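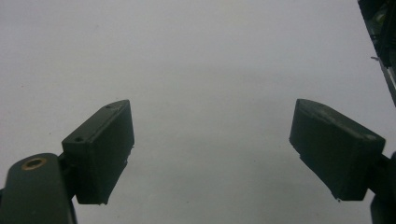 Pale matte surface, evenly lit, with a few faint specks.

Dellis Recipe Cards: a data card

Hello, and thank you for stopping by. Dellis is a collection of 2094 handwritten recipe cards from kitchens in and near Grarnanport, typed up line by line so that people can search them, cook from them or study how home cooks used to write things down. It began as a shoebox on my own shelf and grew rather faster than I had planned, mostly through neighbours turning up with biscuit tins.

What you get

There are two files. cards.csv has one row per card, with the title, the ingredients, the method and any notes squeezed into the margins. words.csv is a little glossary of local kitchen terms, and I'm very fond of it (do look up "a Thursday pie", meaning anything made from the end of the joint).

Spelling has been left just as the writer had it, so you will meet "choclate" and "rasberry" and a good many sorts of "yoghurt". Where a word could not be read, we typed [unclear] and moved on. Each card was typed by two people, working separately, and then compared.

Measures

Old measures are kept in the ingredients column: gills, teacups, a walnut of butter. A second column called metric gives our best conversion, but please treat it kindly. Teacups vary a great deal, and oven settings such as "quick" or "slow" have no number beside them at all.

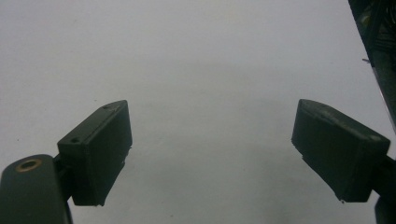
The same plain surface, a little darker towards the lower middle.

Gaps you should know about

Puddings and cakes are far better covered than everyday suppers, I suppose from people writing down the things they made least often. Most cards have no date. Family names have been taken out of the titles, so "Auntie's gingerbread" stays but surnames do not.

Using it

The cards are free to use for cooking, teaching and research. If you print any of them, please mention Dellis and keep the card number with the recipe. Corrections are very welcome, especially from anyone who can read the jam section. Send the card number and your reading, and it will go into the next release, usually in September.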